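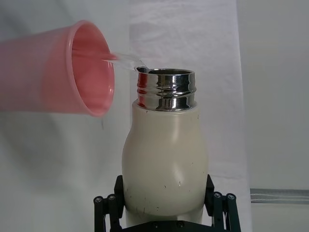
Home | Workshop Notes | Materials | Sizing | Archive | Contact

Workshop notebook, Besdale replica jersey program
Entry dated 20 January 2022

Subject: Number and lettering adhesion on the crimson home jersey, second fabric lot

The second lot of body fabric for the Liltgate replica jersey was received from the Sturkach mill and entered in the stock book under the same article number as the first. The color match against the retained swatch is acceptable under daylight and under the store lamps. The hand of the cloth is slightly firmer than in the first lot. The mill states that the finish is unchanged, and this statement is recorded without comment until the wash results are complete.

The purpose of the present work is to decide whether the heat-applied numbers may continue to be used on the adult sizes, or whether sewn twill numbers should be brought in for the next order. The first lot was sold with heat-applied numbers throughout. Of 2594 adult jerseys shipped from that lot, 307 were returned by customers, and the returns desk listed lifting of the number edge as the main complaint. Returns for wrong size were logged separately and are not included.

Method. Test panels were cut from the front body, clear of the side seams. Each panel received one large numeral and one short strip of name lettering. The press was brought to the working temperature given on the Zoubi film data sheet and left to settle before the first panel was loaded. Pressure was set at the middle mark. Carrier film was peeled warm on one half of the panels and cold on the other half. All panels then rested overnight before washing.

Washing followed the care label: inside out, warm water, mild detergent, no bleach, no softener. Half of the panels were line dried and the remainder were tumbled on low. The series was planned for 6 wash cycles, and all were completed.

Observations.

The panels peeled cold held well. No lifting was found at the outer edge of the numeral after the last cycle. The inside corners of the 4 and the 7 were checked with a fingernail and remained flat.

The panels peeled warm were less consistent. Two of them showed a raised corner after the first cycle, and on both the film could be pulled back by hand with little effort. The remaining warm-peel panels were sound at the end of the series, though the surface had dulled more than on the cold-peel group.

Tumble drying made little difference to adhesion. It did bring out a faint puckering of the cloth around the numeral, most noticeable on the lighter mesh insert. Line-dried panels were flat.

Name lettering gave no trouble on any panel. The narrow strokes appear to stretch with the cloth, where the broad numeral does not.

One panel was spoiled at the press when the cover sheet shifted. It was discarded and cut again from the same length. The replacement is marked R in the panel box and should be read together with the others.

Discussion. The data sheet allows either warm or cold peel. The production floor has used warm peel because it shortens the cycle. It would be premature to attribute all of the customer returns to this practice, as the returned jerseys were not kept and the care given to them at home is unknown. A firm conclusion would require panels from the first lot, and there is only a short length of that cloth left on the shelf. Colleagues are asked not to use it for other trials.

The sewn twill option was reviewed on paper only. It adds weight to the front of the garment, and the cost per piece would move the jersey into a higher price group. It may still be suitable for the premium version planned for September.

Actions.

Cold peel is to be used on all adult sizes until further notice. The card at the press station has been changed.

Youth sizes are to be tested separately, with the smaller numeral set. The panels have been cut but not pressed.

The mill is to be asked in writing for the finish record of both lots.

The store page for the jersey still carries the old care text, which permits a hot wash. The corrected wording has been sent to the web desk and has not yet been posted.

Storage: panels are in the gray box, lower shelf, sorted by peel method and then by drying method. Please return them in the same order.

2 comments | Share this entry

This site uses cookies to remember your preferences. Accept | Settings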